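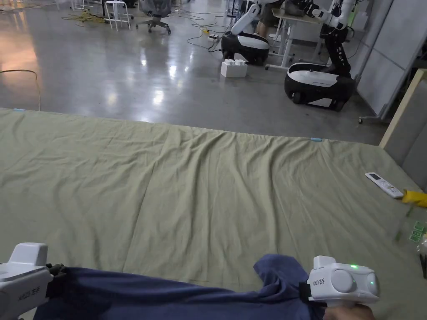
## Re: [clundthorpe-laundry] Folding big things on the low bed

Hello all,

Tahira wrote on Sunday:

> Does anyone fold on the bed instead of the table? My navy throw ends up in a lump whichever end I start from, and I've got 19 more things in the basket. Also, do you leave the green sheet on underneath?
> Tahira

I'm a bed folder and always have been! Leave the sheet on, I say. Ours is a sort of dull green, full of creases at the best of times, and dark blue shows up beautifully against it so you can see where your corners have got to (on my old navy bedspread I lost them constantly).

For the lump: spread the whole thing flat first, even if it takes up half the bed. Then pinch one edge, get hold of the far end of the same edge, and pull gently sideways before you fold anything. I used to skip the pulling bit and had to start again every time.

And clear the remote off first. I folded ours into a blanket in August and Walter went 6 days without the telly before I found it.
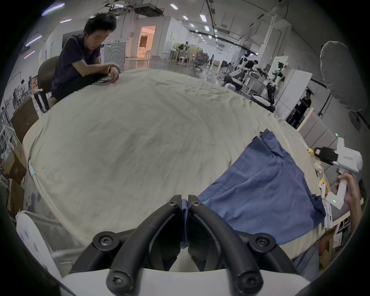
*Blue cloth on the green sheet, still crumpled, with one folded edge pinched*

Itziar, are you still after the Trollex drying rack? It's in my hall and I keep walking into it.

Rosalía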